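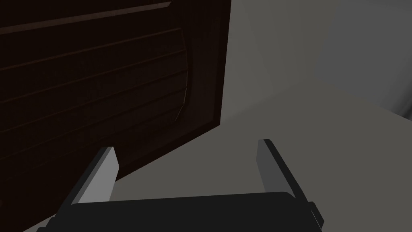 The Larnow took on the cabinet for the 159th time at nine minutes to midnight. I had the evening shift at Fandach, and the job was to write down what it did.

The chore was one line on my sheet. Open the door, put the cup away, close the door. My mother did it with a pan in her other hand.
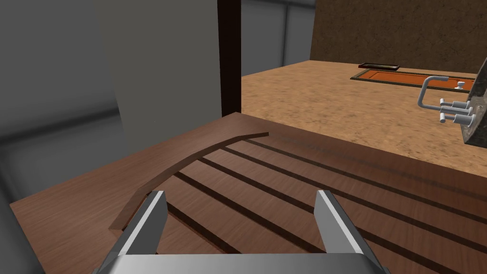 Kaneko Sardale

I had a column for tries and a column for cups. The second column said 5.

"Is it stuck?" the new hire asked.

"It's thinking," I said. "Give it a minute."

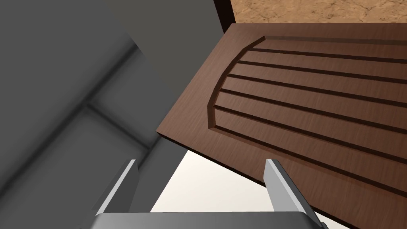
Try 160

We ran it again with the fingers open wider. The door was brown, with an arch and grooves cut into it, and I knew it better than my own front door by then. The new hire pulled up a chair. 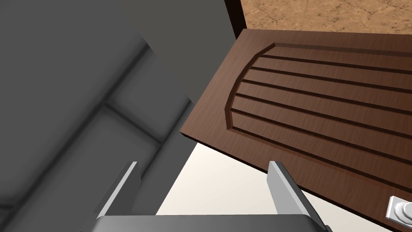

She asked when it would be ready for a real kitchen. I told her they had said September, and then they had stopped saying a month - the plan was 585 tries before anyone talked about it again. She wrote that down. Then she washed our two mugs, put them on the shelf and came back to watch.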